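Report of the Visit to the Gebru Domestic Robotics Laboratory, Jonstead

Members of the Household Equipment Safety Group visited the Gebru laboratory at Jonstead in April. The visit had been arranged to follow up fault report 3683, which concerns an unexpected movement of the right arm of the Flamo two-armed unit during food preparation work. The Group is grateful to the laboratory for its hospitality and for allowing members to see the unit at work in the kitchen where the fault took place.

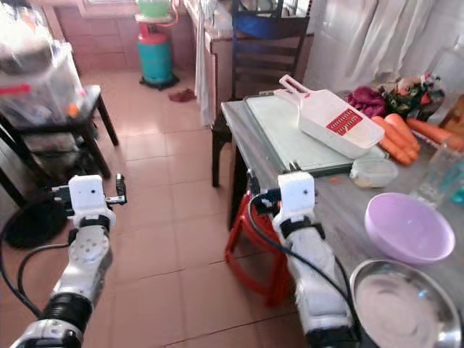
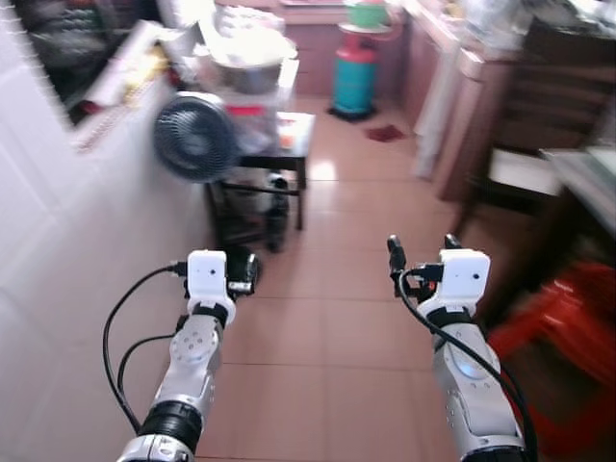 The Flamo unit at work in the Jonstead kitchen. The gas cylinder discussed under "Other matters noted" stands in the background of both views.

Purpose of the visit

The laboratory studies how a two-armed machine may be used in ordinary homes. Its work is carried out in a furnished kitchen and the equipment is not moved out of the way before a session begins. Members had asked to see the working conditions as they normally are, and the laboratory agreed to this without reservation.

Fault report 3683 was submitted by the laboratory itself. It was classed as a fault without injury. The Group nevertheless considered that a visit was justified, as the same pattern of arm and wrist cable is used on other units supplied by Moltano, and several members have such units in their own institutions.

Account of the fault

The party was received by Kalkidan Gidey, who is responsible for safety at the laboratory and who wrote the original report. The following account is taken from her presentation and from the log, which members were able to read.

The unit had been set to clear vegetables from a cutting board and place them in a bowl. A person was standing at the end of the table, outside the marked working area. The right arm was brought up from below the level of the table top, and the cable which runs from the wrist along the arm caught under the front edge. The arm continued to rise. The control software recorded a growing load at the wrist but treated it as the weight of an object held in the gripper, and increased the effort to compensate.

When the cable came free the arm rose sharply and struck the rim of a bowl, which fell to the floor. The operator pressed the stop button. The arm did not come to rest at once. The log shows that the stop signal was received promptly, but that the arm then carried out a "return to safe position" movement before the motors were locked. It was this second movement, and not the first, that caused the greater concern. The person at the end of the table had already stepped forward to pick up the bowl.

Nobody was touched by the arm. The session was ended and power was removed at the wall. The unit remained out of use for 27 days.

Ms Gidey was frank about the shortcomings that the fault had brought to light. The laboratory had believed that the stop button locked the motors directly. The return movement had been introduced in a software update, and was described in the notes supplied with it, but the notes had been read only by the person who installed the update. No test of the stop button had been made afterwards with the arms below table height.

Changes made since the fault

The return movement has been removed. Pressing the stop button now locks both arms where they are, and they can be moved again only after a key has been turned at the operator's desk. Members were shown this several times with the arms in different positions, including one with the right gripper just under the edge of the table. On each occasion the arms held still.

A limit has been placed on the load which the wrist may report before the unit halts. The figure chosen is lower than the laboratory would like, and Ms Gidey explained that the unit now stops quite often when it takes hold of a heavy pan. She regards this as acceptable for the present.

The cables have not been altered. On both arms they still run outside the casing and stand away from it in loose curves. The laboratory has tried binding them closely to the arm, but found that a tight cable pulled at its connector when the wrist was turned fully. Moltano has been asked for a cable of a different length, and a reply was awaited at the time of the visit. Until then, operators must bring the arms up well clear of the table before moving them over it.

Demonstration

After the presentation the party moved to the kitchen. Visitors stood behind the operator, and were asked not to speak to her while the arms were moving. Before starting, the operator read a short list of checks aloud, and a second member of staff answered each one.

Work was carried out with vegetables at the table, where the cutting board, carrots and a mandoline slicer had been set out. The unit moved slowly and there was a good deal of hesitation, particularly when the gripper was close to the board. The new load limit stopped it once, when a finger pressed against the board while reaching for a carrot. The operator waited until both arms were still, turned the key and resumed. This took longer than some members had expected, but the procedure was followed in full.

The mandoline gave rise to discussion. One member asked whether an implement with a blade should be on the table at all while the cause of the fault was being dealt with. The laboratory replied that the unit is not permitted to operate the slicer and that handling it is limited to moving it from place to place. Members were not wholly satisfied with this answer. An arm which rises suddenly may throw whatever it holds, and the Group has asked that bladed items be kept out of reach until the new cables have been fitted.

Other matters noted

Gas. A gas cylinder stands on a low wheeled base at the far end of the kitchen, with a bowl or basin kept on top of it. Staff stated that the valve is closed before every session. The Group accepts this, but recommends that nothing be stored on the cylinder, as an item falling from it could draw a person into the working area in the same manner as the bowl did in the reported fault. The hose should be added to the list of checks.

Floor. The tiles are smooth, and small pieces of cloth were seen lying on them near the cylinder. These should be picked up before work begins. The red plastic stool by the table should also be moved away, both for the sake of the cables and for anyone who has to step back quickly.

Marking. The working area is shown on a plan at the operator's desk. Members found the plan clear, but a visitor entering the kitchen would not see it. The laboratory has agreed to post a copy at the door.

Records. The log was well kept. Members noted that 20 stoppages had been recorded since the unit returned to use, all of them caused by the load limit and each one signed by the operator. The Group would like the position of the arms to be entered as well, so that stoppages near the table edge can be told apart from the rest.

Recommendations to members

Institutions which use the same unit are asked to test the stop button with the arms raised, lowered and below the level of any nearby table, and to repeat the tests after each software update. They should find out whether a return movement is present in their own version. Where it is, they should ask the supplier to remove it, and should keep all persons away from the unit in the meantime.

Notes supplied with an update should be read and signed by every operator before the unit is next switched on. A form for this purpose, based on the one now used at Jonstead, may be obtained from the Group's office on request.

Fault report 3683 remains open. It will be reviewed when the laboratory has received and fitted the replacement cables, and Ms Gidey has undertaken to send the results of the wrist tests to the Group for circulation with the next set of papers.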